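Istberg Crisis Accommodation Program
Progress report to the Pirihi Trust, second reporting period

1. Status against the grant agreement

The program is funded to provide short-stay rooms for people leaving unsafe or unsuitable housing in the Istberg district. Stays are capped at 90 nights. All rooms funded under the agreement were open for the whole period. The second-floor rooms, delayed in the first period by the fire door order, were certified in March and have been in use from that month.

Average length of stay was 60 nights, against a target of 60. Exits to a signed lease remain the weakest measure. The private rental market in Istberg has tightened, and most applications lodged from the program are now competing with applicants who hold a local rental history.

2. Intake and referral

Referrals are now received through Dronik, the shared intake system, and paper forms have been withdrawn. The change removed double entry at the front desk. It also exposed a fault in the old process, under which a referral could sit with an agency for several days without either party knowing who held it. Each referral now shows a single owner.
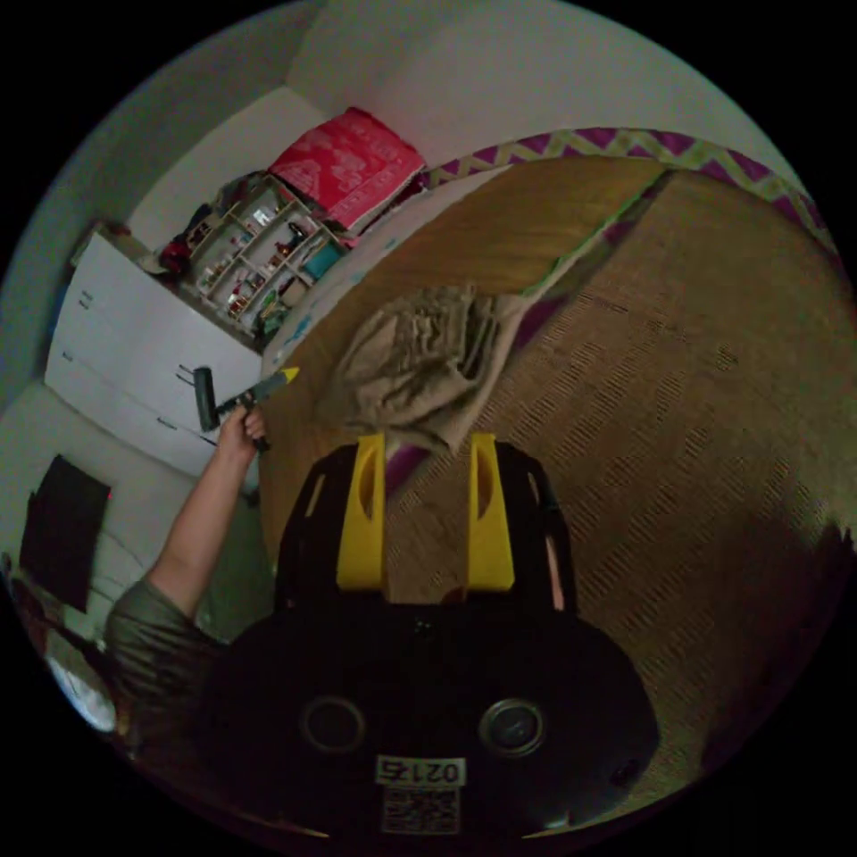
Funus, the program's main referring agency, commented that the new process is quicker but that the cut-off of 2 pm for same-day placement is too early for its outreach workers, who often do not finish their morning round until after lunch. It asked for the cut-off to be moved or for a late list to be kept. Funus also noted that declined referrals arrive without a reason code, and that this makes it hard to advise the client on where to go next.

We accept the second point, and reason codes will be switched on in July. The cut-off is harder to shift under the current roster. A late list will be trialled on weekdays and the result included in the next report.

3. Rooms and maintenance

Scheduled maintenance was completed except for the hot water unit in the rear wing, which is awaiting a part. Turnaround between stays was held to the agreed standard in all months but May, when laundry was sent off site during drain repairs.

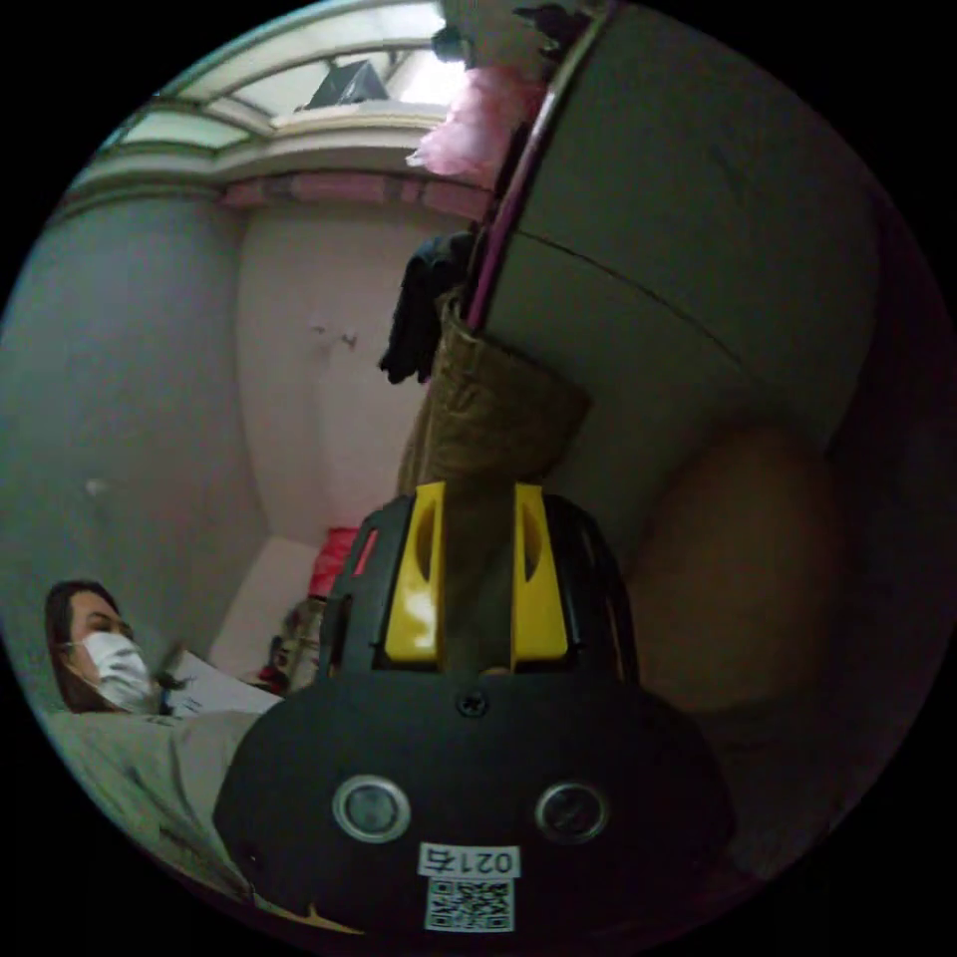

The drain repairs were paid from the maintenance reserve and no variation to the grant is requested. The plumber's report recommends relining the remaining section within 11 months. A quote has been sought and will be put forward with the next annual budget.

4. Budget

Spending is slightly under the approved budget at the end of the period. The underspend is in casual wages and reflects a night position that was vacant in April. The position has been filled. Utilities are over budget and are expected to stay so through winter.
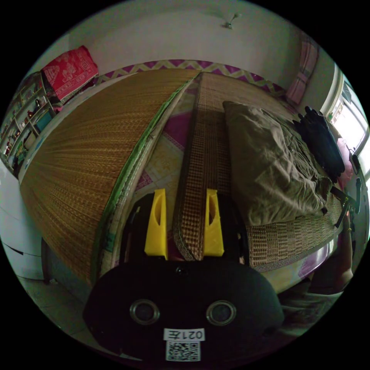
Figure 3. Woven straw matting, Istberg.

5. Next period

Reason codes to be live in Dronik. Late list trial to be run and assessed with Funus. Hot water part to be fitted and the rear wing retested. Exit data to be reported separately for private and social housing, as the Trust requested in its response to our first report.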